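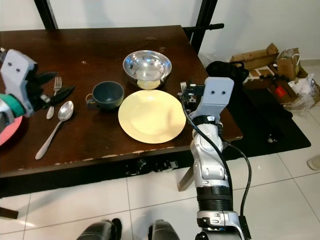

Dining room notebook, Altdale practice rooms. June, entry begun 9:40.

Purpose of this entry: to record the current state of the table-setting work and to list the matters to be settled before the room is handed to the Hirkham group.

The dark table remains in use. Its top is sound, but the front edge is chipped in several places and the finish has gone pale where it has worn through. Request 614, for touch-up of the edge, is still open. Until it is dealt with, colleagues are asked not to drag chairs or crates along that side. The marks do not affect the setting and should not be covered with a cloth, as the cloth slides on the gloss and takes the cutlery with it.

Layout is as agreed with Usha Sastry. The yellow plate is the fixed point, and everything else is placed from it. The mug goes to the left of the plate with its handle facing left. The bowl goes behind the plate, toward the far side. Fork and spoon lie farther left, fork outermost, with the tines and the bowl of the spoon toward the back of the table.

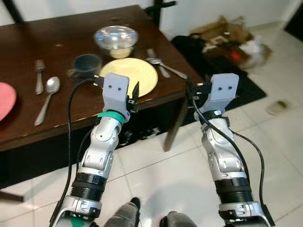
The second fork and spoon are the point on which we have not been consistent. The written layout has them parallel to the first pair. In practice they end up to the right of the bowl and at an angle, handles toward the near right. I have no objection to the angle as a starting position, but it should be entered as such – two people reading the same sheet ought to set the same table.

The pink-red plate is to stay at the far left and is not part of the yellow setting. It belongs to the next place along, which has not been written up.

The paper and plastic bags on the floor by the wall are to be sorted. Whole paper bags may be folded and kept. The remainder goes out with the recycling before 4:00. The black mat stays where it is.
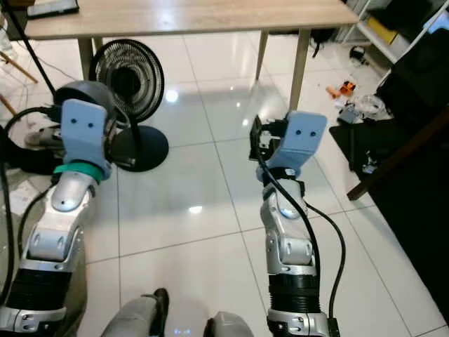

Waqas Bajwa
Room supervisor, Altdale

Remaining items for the wider room. The standing fan is to be kept clear of the walkway and its base wiped along with the floor. Small things left on the tiles, including the orange item and the crumpled bag, are to be picked up before mopping. The dark bag under the light wooden table should be claimed or moved to the office. The white shelving unit has not been inventoried; Usha has the blank sheet for it.

Next entry to cover the second place setting and the reply on 614.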